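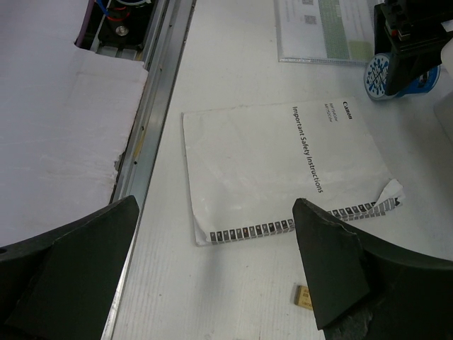
图片来源：本刊图片库

纸上的警告

文｜本刊记者

2026年5月

搬家的时候，最容易被翻出来的东西之一是说明书。它们一般待在厨房最下面的抽屉里，或者书柜顶层的一个鞋盒里，和保修卡、备用螺丝、已经找不到主机的遥控器放在一起。电饭煲换过两次，说明书还是第一台的。打印机早就送人了，安全须知留了下来，塑料袋都没拆。

很多人说不清为什么要留着。问起来，回答大多是“万一有用”。真到了要用的那天，多数人会先掏出手机搜索，搜不到才想起那只抽屉。

说明书行业的人对这件事心里有数。Conditz是一家做技术文档的公司，替家电、办公设备和小型医疗器械厂家写说明书，也负责翻译和排版。公司的办公区里有一面铁皮架，放着历年交付的样书，按客户和机型排列，薄的夹在厚的中间，要侧着头才能看清书脊。负责审稿的编辑说，她家里也有那么一只抽屉，里面有几本就是她自己经手的，买回来以后同样没有翻开过。

“安全须知”为什么单独成册

一台设备的随机文件通常有好几种：快速安装指南、用户手册、安全须知、保修条款，有时还有一张写着服务网点的单页。早些年它们常常合订成厚厚一本，安全部分排在最前面，占去十几页，读者要翻过所有的警告才能看到电源键在哪里。

后来分开了。用户手册越写越长，设备的功能可以通过软件更新增加，印在纸上的内容很快过时，厂家陆续把它搬到网上。安全须知的变化慢得多。不要用湿手碰插头，不要把机器放在不稳的台面上，不要堵住通风口，这些话放在哪个年头都成立，于是它成了纸质文件里留得最久的一册。

单独成册还有一层考虑，和仓库有关。同一系列的几个机型，操作界面可能不一样，安全要求却大体相同，一本小册子可以配给整个系列，封面上把几个型号并排印出来就行。这样印量大，单价低，装箱的时候也不容易拿错。Conditz的排版员说，封面上的型号是全书改动最频繁的地方，也是最让人紧张的地方。正文里错一个标点，读者多半看不出来；封面上错一个字母，整批都得重印。

他遇到过一次。有一年客户临时调整了销售型号，邮件里写的是新名称，附件表格里还是旧的，排版照着表格做了。样书寄到客户手里才发现，好在还没有开机。从那以后，公司规定封面型号要由两个人分别对着客户的书面确认单核对，核对完各自签字，确认单夹在工单里一起存档。

一句警告的写法

外人看来，安全须知大概是最好写的文字，短句，祈使语气，没有修辞。做这一行的人不这么看。

Conditz内部有一份写作规范，印出来共32页，其中差不多一半在讲警告语。警告语一般分几个等级，最严重的一级留给可能造成死亡或重伤的情形，往下是可能造成伤害的，再往下是可能损坏机器或财物的。等级不能随便抬高。如果每一条都写成最高一级，读者很快就会对那个三角形符号视而不见，真正要命的那一条也跟着被忽略。

规范要求一条完整的警告交代清楚危险来自哪里、忽视它会有什么后果、应当怎样避免。顺序可以调整，内容不能少。举例来说，“请勿打开后盖”只讲了动作，读者不知道后盖里有什么，也不知道打开以后会怎样，好奇心重的人说不定更想打开。改成“后盖内有高压部件，触碰可能导致触电，请勿打开”，句子长了一些，意思完整了。

用词也有讲究。规范里列了一张不建议使用的词语表，“适当”“尽量”“必要时”都在上面。审稿编辑说，新人最爱写“请保持适当距离”，她每次都在旁边批：多远？工程师给得出数值就写数值，给不出来就换一种读者能照着做的说法，比如要求机器背面和墙之间能放进一只手掌。

还有一类句子读起来近乎荒唐，比如提醒人不要把宠物放进烘干设备，不要一边洗澡一边使用吹风机。网上常有人截图当笑话转发。编辑对这种转发没有什么意见，她说这类句子写进去总有写进去的理由，有的来自以往的事故，有的来自法务部门的要求，她作为编辑能做的是让它写得短一点，放在该放的位置。

她手边有一个文件夹，专门收同行写坏的句子，用来培训。有一条写的是“请勿在儿童无法触及的地方存放”，多了一个“无”字，意思全反了。还有一条把“拔下插头后再清洁”译成了“清洁后再拔下插头”。这些错误用拼写检查查不出来，语法都通顺，只能靠人一句一句读。

十一种语言，一张纸

厂家把一台机器卖到多少个地方，安全须知就要翻成多少种语言。Conditz目前常做的是11种，按目的地分成几组，每组印在同一册里。

翻译最怕的是原文含糊。中文里一句“避免潮湿环境”，译者要弄清楚说的是空气湿度高的房间，还是可能溅到水的地方，两者在有些语言里是不同的词。译者把问题写在表格里，退回给编辑，编辑再去问工程师。一本小册子来来回回问上几轮是常事。做得久的译者有自己的术语库，Conditz给一家办公设备客户维护的术语表现在有3,096条，从“进纸托盘”到“定影部件”，每条都标了哪一年由谁确认，哪几个译法已经停用。

停用的译法也要留着。维修人员手里可能还有旧版文件，打电话来问的用户手里也可能是旧版，客服要听得懂他们说的是什么。

不同语言的长度也不一样。同样一段话，中文占半栏，译成德文可能就满一栏，芬兰文的单词又特别长，到行末断不开。排版员要先用最长的那种语言试排，确定字号和页数，再去排其他语言。字号有下限，不能为了省纸一直缩下去。版面实在放不下，就得回头请编辑删字，能删的往往只是客套话，“感谢您选购本产品”就是这样从许多安全须知里消失的。

从右往左书写的语言又是另一套做法。文字方向变了，装订边也要换到另一侧，插图里的箭头和编号得跟着检查一遍。有的图可以左右翻转，有的绝对不行，机器的电源插口在左边，翻过去就成了右边。排版员的习惯是先把所有图标成“可翻”和“不可翻”，交给工程师确认以后再动手，省得最后一天还在改。

印刷厂里的薄纸

Sisadard是一家中等规模的印刷厂，书刊业务前些年萎缩得厉害，现在靠说明书、药品说明和标签撑着一半以上的产量。车间里说明书用的纸很薄，工人叫它“轻纸”。纸薄了，册子就轻，装箱的时候不占地方，运费也省。缺点是容易透字，一面印黑了，另一面能看见影子，油墨的量要调得很细。

印好的大张先折，再骑马订，再裁切。折页机的速度受纸张影响，天气潮的日子纸会发软，机长要把车速降下来，不然折口会歪。歪了的册子封面看上去问题不大，翻到中间就会发现页码挨着裁切边，有时干脆切掉一半。质检员从每一摞里抽几本，快速捻开，看页码的位置，再闻一闻胶味，整套动作几秒钟。

说明书的活儿利润薄，要求却不低。客户的装配线是按小时排的，机器、泡沫、电源线都到了，差一本小册子，箱子就封不了。Sisadard的生产主管说，他接过最急的电话都是为了说明书，没有哪家出版社会半夜打来催一本诗集。

印刷厂为此专门留出一台机器做补单，单次最多印50本的急件也接，多半是给展会样机或者检测机构送检用的。这种活儿算下来不赚钱，主管的说法是当作售后。量大的订单则提前排到一个月以后，每年11月最忙，各家都在为年底出货备料，轻纸供应紧张，厂里会早早把仓库腾出来囤纸。

过去几年也有客户提出过取消纸质册子，只在箱子里放一张印着二维码的卡片。有几家做了，有几家做了一段时间又改回来。改回来的客户里，有一家做的是给老年用户设计的电话机，客服热线在取消纸质册子以后忙得接不过来，打进来的人大多在问同一件事：说明书在哪里。

留下来的那些

Athanasiadis是一家开在旧城区的维修铺，主要修打印机、传真机和复印机，也收零件。铺面不宽，往里走很深，最里面一间是资料室，三面都是木架，放的是各种机器的说明书和维修手册，有一些是厂家寄来的，更多是顾客处理旧机器的时候顺手带来的。

店主不挑，来什么收什么。他的理由很实际：有些老机器的厂家已经不在了，网站也关了，网上能找到的扫描件缺页，偏偏缺的是写着故障代码的那一页。碰上这种机器，手里有没有一本纸质的原书，决定了这单能不能接。

安全须知在资料室里地位最低。维修人员查故障用不上它，顾客也不会来要，按说可以扔掉。店主没有扔，用皮筋捆成一捆一捆，放在最上层。他说偶尔会有人来找，大多是二手机器的卖家，想凑齐随机文件，箱子里东西齐全，价钱能高一点。还有一次，来的是一家小公司的行政人员，办公室要做消防检查，检查表上有一栏问设备与墙面之间留了多少距离，她需要一份能写上出处的文件。

他自己偶尔也翻。早年的小册子插图是手绘的，画中的人物穿着衬衫，头发梳得整齐，伸出一只手指向插座，旁边打一个叉。后来人物逐渐简化，衣服没有了，五官也没有了，变成一个圆头的轮廓。再后来连轮廓都很少出现，只剩一只手和一个闪电符号。店主觉得早年的图好看，不过他承认，现在的图一眼就能看懂。

小册子上还有别的东西。有人在封底记过电话号码，有人把购买日期写在封面一角，有人在“请勿自行拆卸”那一条旁边画了个问号。有一本的中间夹着一张买菜的单子，字迹工整，列着葱、豆腐和灯泡。他把单子夹回原处，没有取出来。

怎样读一本安全须知

记者问过几位从业者，普通人拿到这样一本小册子该怎么读。得到的建议都差不多，简单得有点让人意外。

拿到新机器，先找“安装位置”那一节。大多数机器一旦放好就不会再动，位置选错了，后面会一直错下去。这一节通常讲通风、台面承重、离水源和热源的距离，几分钟就能看完。

第二个值得看的是电源部分，特别是能不能用接线板，插头要不要定期拔下来擦灰。办公设备和厨房电器功率都不小，许多人习惯把它们和别的电器插在同一个接线板上，册子里往往写得很明白。

有耗材的机器，再看一眼耗材那一节。打印机的墨粉洒出来应该怎么清理，沾到皮肤或者进了眼睛怎么处理，旧的墨粉盒能不能丢进火里，都写在里面。这些问题平时想不到，碰上的时候人又正慌着，提前知道册子里有这么一页就够了，找得到比记得住要紧。

家里有小孩或者宠物的，多看一节，通常标题里就有“儿童”两个字。其余部分可以等遇到问题再查。

至于册子放在哪里，几个人的做法不太一样。Conditz的编辑把它装进透明文件袋，贴在机器侧面，需要的时候伸手就能拿到。排版员全部扫描存进电脑，纸的那份收进箱子。印刷厂的生产主管说他拿回家以后先看装订，再看裁切，看完就放下了，内容是他妻子在读。

附近的Odent社区图书馆从去年起办了一个小型的说明书交换角，设在一楼报刊架旁边，一个纸箱，一块手写的牌子，写着“可取可放”。箱子里有电风扇的、缝纫机的、婴儿车的，也有几本办公设备的安全须知。图书馆的工作人员说，放进来的比取走的多，箱子满了就换一个大的。前不久有位老人来找一台收音机的说明书，翻了一上午没有找到，走的时候拿了一本缝纫机的，说家里那台踏板总是发涩，回去看看书里怎么说。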